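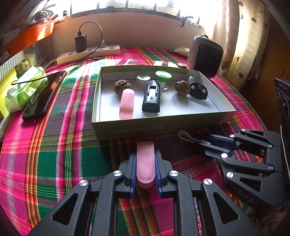
*A hand-held gripper with ridged blue pads holds a pink strip over the plaid tablecloth, with a second gripper lying beside the tray.*

**Hand-held grippers get a long tabletop tryout at Nomberg**

2024-01-12 - The small automation group at Nomberg has wrapped up the first part of its gripper comparison, and the people involved seem pleased with how it went, even if they are already arguing (in a friendly way) about what to change before the next part begins in May.

The idea was a simple one. Over several afternoons the group worked through 408 picks by hand, using the kind of everyday things that end up on anybody's kitchen table, walnuts among them. Two sets of finger pads were compared: the ridged blue ones, and a smooth set from Nutard that the group had used for most of last year. Everyone who took a turn was asked to pick each item up, hold it still for a moment, and put it down wherever they liked on the cloth.

The ridged pads came out ahead, with 50 dropped or slipping picks against 121 for the smooth ones, each set having been given the same number of tries. Most of that difference came from the walnuts, which are rounder than you'd think once you try to pinch one from the side, and which rolled off more than once and had to be fetched from under the table. On flat, light pieces the two sets were very nearly even, and a couple of people said they still liked the smooth pads better for those, as they let go more cleanly.

There was plenty of talk about cameras as well. A camera rides on the hand-held tool and sees whatever the fingers are reaching for, and the group tried it at a few different tilts before settling on one that keeps both fingertips in view. The steeper tilt gave a nicer look at the table but lost sight of the pads when the jaws were wide open - a nuisance when you are trying to work out afterward why something slipped.

The controller question has been left for later. Griseck and Shetty each make one that would suit the arm the group hopes to use, and both will get a turn in the spring, with the same items and the same table if it can be spared. The full pick sheets, including the scribbled remarks in the margins, are being typed up now and will be shared with anyone at Nomberg who would like a copy.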